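Brirkden Trade Fair: Questions from Exhibitors

Last changed: 2005-02-13

Who organises the fair?
The fair is organised by the Brirkden Fair Office, which the town council has set up for this purpose. The director is Fatima Xaba. Daily questions about stands go to Riaan Ngcobo.

How many exhibitors can take part?
There is place for 272 exhibitors in the two halls. The Arboleda Hall is the bigger one and has 3,006 square metres of floor.
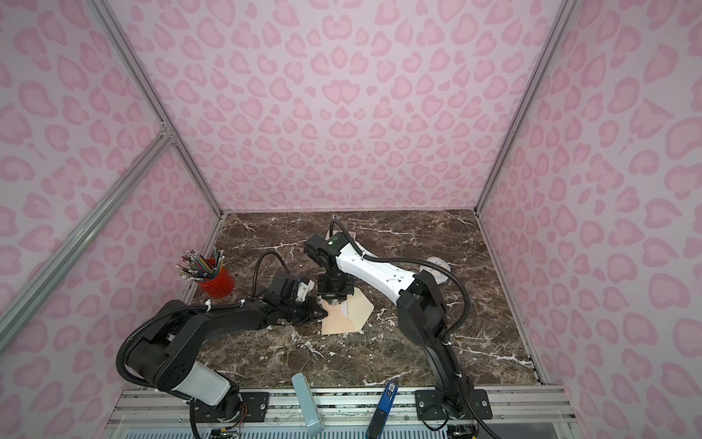
The Soslow Hall is smaller and is kept for firms which exhibit with us for the first time. You cannot choose the hall yourself, but you may write a wish on the form.

What does a stand cost?
A standard stand costs 400 euros for all days of the fair. Electricity is included, telephone line is not. The payment must arrive before we can give you a stand number.

Can two firms share one stand?
Yes, if both names are written on the same form. We send only one invoice, to the firm which is named first.

When may we build our stand?
The halls are open for building during the last week of August, from eight in the morning. Please tell us the registration number of your lorry in advance. Goods which come by post should be addressed to Donal Foley at the goods entrance. 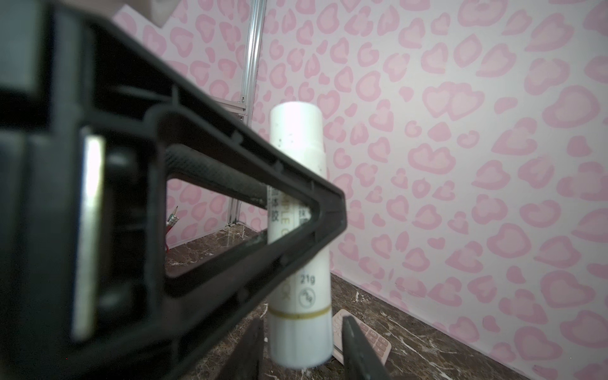
Is it possible to cancel?
You can cancel in writing and receive half of the money back. After the hall plan is printed, we regret that no money can be returned.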